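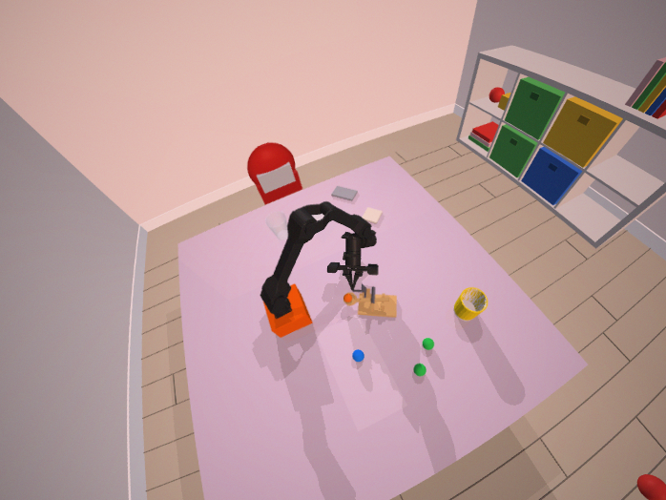 A small wooden block and an orange ball on a pale pink rug.

Saturday, April 29, 2023

Store-bought broth has gotten too salty, and I think home cooks should stop using it for soup. I used the Dostari cartons for years and liked them. Then I made the same barley soup 2 ways, one pot with the carton and one with broth from chicken backs, and the carton pot needed a peeled potato and extra water before I would serve it.

People say they don't have time. Broth takes very little work. Put the bones in a pot with an onion, a carrot and 12 peppercorns, cover with cold water and leave it on low for six hours. You don't stir it. Skim it once if you feel like it - I usually forget.

The butcher in Stomosthorpe sells backs by the bag and they keep in the freezer until you want them. I make a big pot in November and freeze it in jars, leaving room at the top. Wide mouth jars are easier.

Bouillon cubes are a different matter. I keep Voyle cubes for rice and gravy, where you use so little liquid that the salt can be worked around. In a soup the broth is most of what you eat, and you can't take the salt back out. Add your own at the end, after the barley is soft.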